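I've been going out with our running group for three winters now, and last month was the first time I pinned on a number with no intention of trying hard. What a lovely way to spend a morning! The Brukent Trail Half has always been one of those events you hear about from a friend of a friend, usually while they're showing you a bruise. This September it finally got the turnout it deserved, with 406 of us squeezed behind the start tape in the field by the river.

The big change this year was the course. The old loop went up and over the quarry road twice, and I know plenty of people who did it once and swore off the second lap for good. The new one goes out along the water, climbs through the woods to the top of Umon and comes back down the other side, so you get all the misery in one go (and a view as well, if your legs let you look up). I walked most of the climb. So did everybody near me, apart from a man in a club vest who kept running at exactly the speed I was walking, which I found quite cheering.

Aled Prosser won it, and won it by miles. I only know this from the results board, as I was still eating a banana at the feed station by the footbridge when he crossed the line. I did get a quick word with him in the tea queue. He said he'd gone off too fast, panicked at the top and then "just sort of fell down the hill in the right direction". He's been racing on the roads all summer and this was his first go at a trail half, so heaven help the rest of the field next time – he was already asking about the winter series. 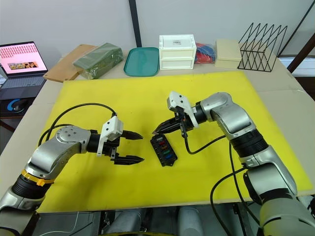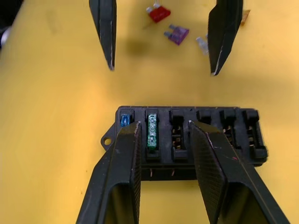
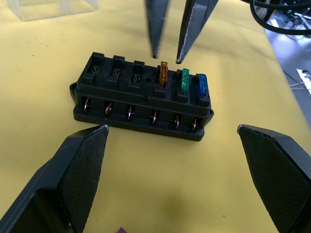
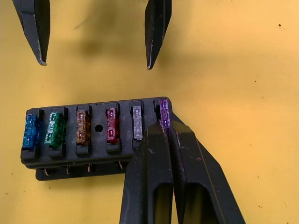
*3 min read*

Back to the running. The women's race was far closer, with the first two coming into the last field together and sprinting for it over some truly horrible tussocks. I'm told the gap was a couple of strides. The club from Nurko took the team prize again and made a great deal of noise about it, and fair play to them, as they'd filled a whole coach and stayed to cheer the very last runner in.

There was a shorter race too, 8 kilometres and mostly flat, and I think that may be the best thing to happen to this event in ages. My sister did it in borrowed shoes with two friends from work, having told me all week that she'd be walking. She was not walking. She came past the marquee grinning like mad and has since asked me twice what a "tempo run" is, so I may have created a monster.

A few grumbles, as I'd be fibbing if I said it was all perfect. The parking field was a bog by the time we left and I had to be pushed out. The queue for the loos was still going when the start was called, and I could have done with another drinks stop after the descent – there's a long stretch along the Gál path with no shade at all, and by then I'd have drunk out of a puddle. The arrows were brilliant, though, and I say that as somebody who has managed to get lost on a lap of the park.

I finished 249th, if you were wondering. My knees were not speaking to me by the evening but I'd had soup, two slices of lemon cake and a good long moan with strangers, so I was as happy as anything.

The full results are up on the noticeboard at the clubhouse, and the organisers say they want to keep the same route next September with a bigger limit for the short race. Entries open in the new year. If you fancy it but don't want to train on your own, we meet at 7pm outside the leisure centre and there's always a slow group at the back, usually with me in it. Bring a head torch, as the canal end is pitch black once the clocks change.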